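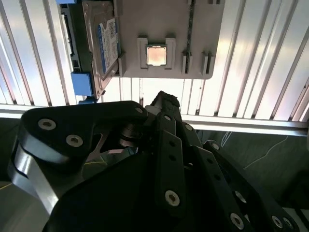

Hard drive on the left, processor in the middle, hand below.

Visits > Workshops and labs > Lokix open afternoon, August

I went to Lokix with one question, the same one I take everywhere: can it do the washing-up? Tamás Medve, who showed us round, has plainly heard it before. He said no, quite cheerfully, and led us to a bench where the job was computer parts.

Taking a PC to bits is a chore I know. I did 29 of them one summer at Madesow, with a screwdriver and a radio, and I'd have handed the lot to anything with fingers. The Lokix people reckon shop-floor work like this will come well before the kitchen. A processor is always square and a drive is always the size of a drive, whereas my cutlery drawer follows no known standard.

Tamás told us a good run, all parts into their holders, takes 17 minutes. I could do it in four, but then I want lunch. He puts the success rate at 85 per cent, and went a bit quiet when I asked where the other parts end up.

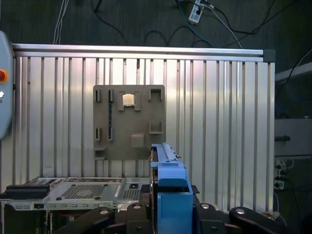

The board on its aluminium panel, with the metal chassis tray in front and the red stop button at far left.

I asked which part was hardest and got a long answer about memory slots, most of it over my head. Push too gently and the stick isn't in; push too hard and you're buying another. I have bought another, so I nodded.

Tea was at half past three, poured by Tamás. The next open afternoon is at Masto, who are said to be working on folding towels.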